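How to move your Lornier save to a new PC (and keep your endings!)

Written for version 5, Windows only
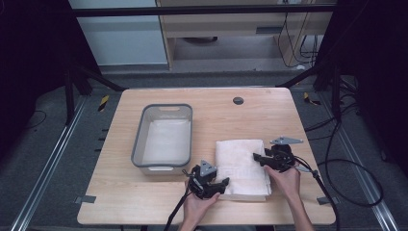 Yoon-hee Seok wrote in the comments that she copied the whole game folder to her new laptop and still landed on the title screen with no saves, and could I please explain where they went. Yes! I lost a 60 hour run the same way, so let's get yours back.

Lornier is a visual novel, and like a lot of small ones it keeps your saves well away from the game itself. Copying the install folder gets you the art and the music and none of your progress (ugh).

On the old PC, close the game completely. Press the Windows key and R together, type %appdata% and hit Enter. Look for a folder called Bunarar, the developer's name, and open it. Inside you'll find one called Lornier. Copy that whole folder to a USB stick. Mine was about 58 MB, mostly the little thumbnails for each slot.

On the new PC, install the game, start it once and quit from the title screen. That makes an empty folder in the same spot. Now paste yours over it and say yes when Windows asks about replacing files.

Start the game again and check Load. Your slots should be there, but the gallery may look locked. Don't panic! The endings live in a separate file called persistent, and if you only grabbed the numbered saves you'll have missed it. Go back for that one.

If you play with the Jellivby translation patch, install it before you paste anything. I did it the other way round and 3 of my slots wouldn't open until I started over.

Dong-hyun Min has asked about the Mac version too. I don't own a Mac, so if you've done it, please leave the folder path in the comments and I'll add it.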